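The left hand drifts

I promised in August to write down what was wrong with our left gripper, and I am only now doing it. I apologize to the two people who wrote to me and asked. My English is slow, and the fault was slow too.

For those who did not read my earlier posts: I work with Roksolana Kobzar on a cloth folding project we call Zastia. We fold clothes with two hand-held grippers, the recordings go to the computer in the evening, and later a robot arm in Soldale must learn from them. I do the folding and the repairs. Roksolana does everything that has numbers in it.

The trouble began with her numbers. She called me one evening and asked why I was so careless with my left hand. I was a little offended. She sent me a plot of the finger opening, and in the plot the left gripper was never closed. I would pinch a hem, lift it, fold it, and for all this time the data said there was a gap of some millimeters between the fingers. On the right gripper the line went down to zero every time, very clean.

A gap of some millimeters does not sound terrible. With a box or a cup it would not matter much. But cloth is thin, and if the robot learns that a hem is held with open fingers, it will leave the fingers open and the hem will fall out. This is exactly what the arm in Soldale did. It went to the correct place, it lowered itself very politely, it closed almost, and it went up with nothing. They tried it 11 times with a T-shirt and got the shirt 2 times, and I think those were luck.

My first idea was the dark clothes. We had moved to a batch of black trousers and shirts, and black cloth on black cloth is difficult for any camera. So I spent a whole afternoon at the bed, folding black things with the window light coming from the side, and I moved the lamp three times. It made no difference. The left was bad and the right was good, with the same cloth and the same light.

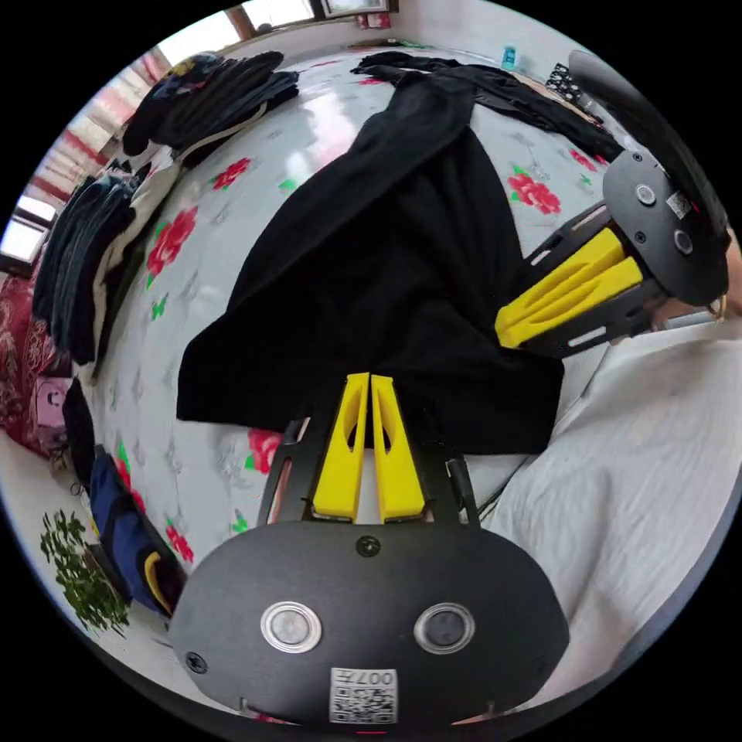

Black garment, likely trousers, on the rose bed cover, both grippers working. The left one, with the label 007左, is in front.

When I look at this picture now I remember how sure I was about the light. There is a bright reflection on the cover, and I blamed it for two days. Please learn from me and change one thing at a time. I changed the lamp, the cloth and my own position together, and then I could not say anything about any of them.

The second idea was calibration. I calibrated both grippers again with the procedure from Hedora (fully open, fully closed, hold, repeat). After this the left gripper was perfect for the first 8 folds, and then the line started to climb again. Roksolana saw this before I did. She said that a wrong calibration is wrong from the first minute, and something that becomes wrong later is usually moving. I wrote this on the paper above my desk.

So I took the left gripper apart on the kitchen table. The linkage was fine. The fingers were fine, only dirty with black lint. But the small set screw that holds the sensor magnet on its shaft was loose. I could turn it with my fingernail. Every time I squeezed hard, the magnet slipped a very small amount, always in the same direction, and the sensor believed the hand was a little more open than before.

I cleaned the shaft with alcohol, put one drop of thread locker and waited overnight. Then I made a line with a white paint pen across the magnet and the shaft, so next time I can see a slip without any plot. I did the same on the right one, although it was healthy.

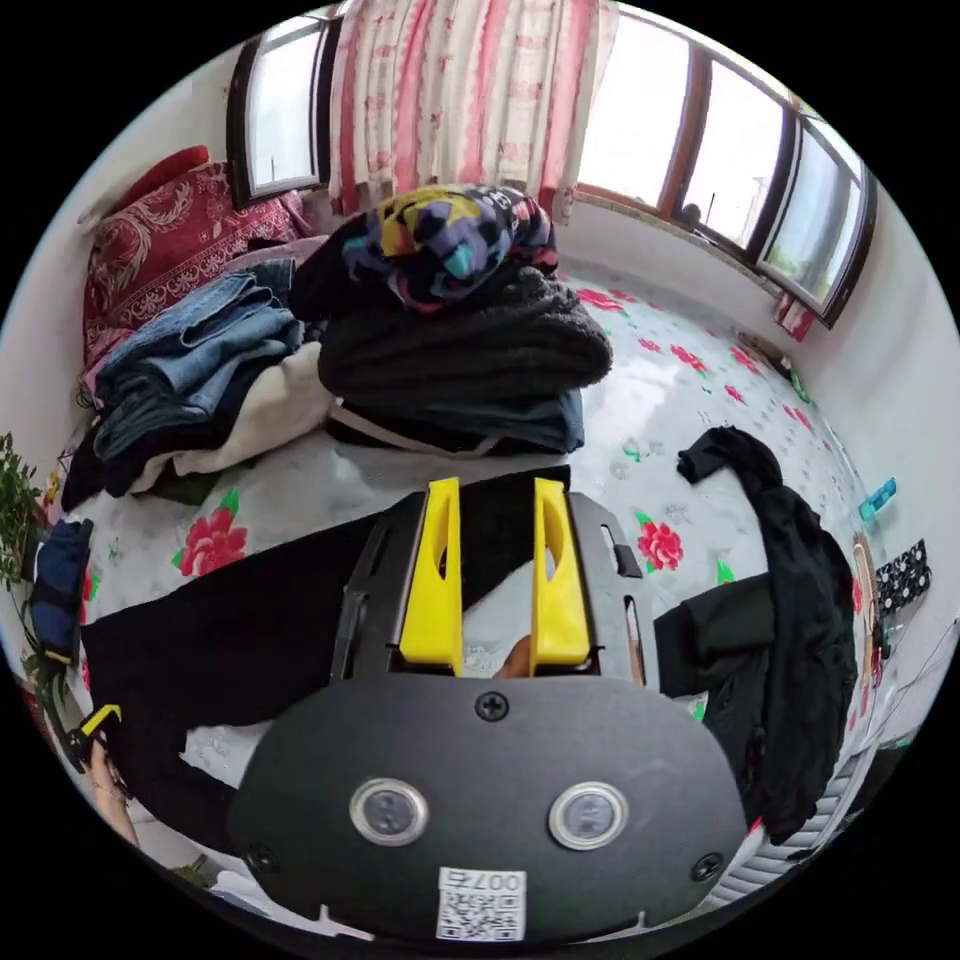
The other gripper, 007右, with fingers open over the same bed.

The sad part is the old recordings. We had 300 folds with the left gripper in this state. Roksolana wanted to repair them in software, by finding each moment when the fingers surely touched and pulling the line down to zero there. It works when there is nothing between the fingers. With thick denim it does not, and she does not know how thick the denim was in each place. In the end we kept the folds with thin cloth and threw out the jeans and the fleece. I did not enjoy this day.

Now we have a new rule. Before every session, and again after lunch, I close both grippers on nothing and read the values aloud. If the left and the right disagree, I stop. Miroslava Marchuk from Kravets, who prints our finger parts, suggested a pin through the shaft, and then no screw can slip. She is drawing it now. I will post the drawing when she sends it, and if you have the same type of gripper, please check your set screw in the meantime.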